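Workshop > Robot Arm Tips > Teaching by Remote

Print this page | E-mail this page

October - by Léonie Gaillard

Quick ones for showing the arm a pick and lift in the simulator. Go slow on the stick. Slower than that. Jerky demos teach jerky arms.

Flat odd shapes - pinch low on the narrow end, leave the wide part free. Square up both fingers before you close.
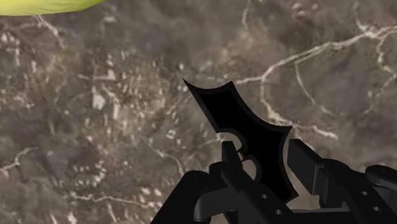 Then pause a beat before moving off, so the grip shows up clearly in the recording. Fumbled it? Toss the whole run, dont patch it. I do 20 good ones per object, new start spot every time. Past 28 my thumbs get sloppy and so does the data.

Break every 15 minutes. Save before you get up - Fares Hakim lost a whole mornings worth teh hard way.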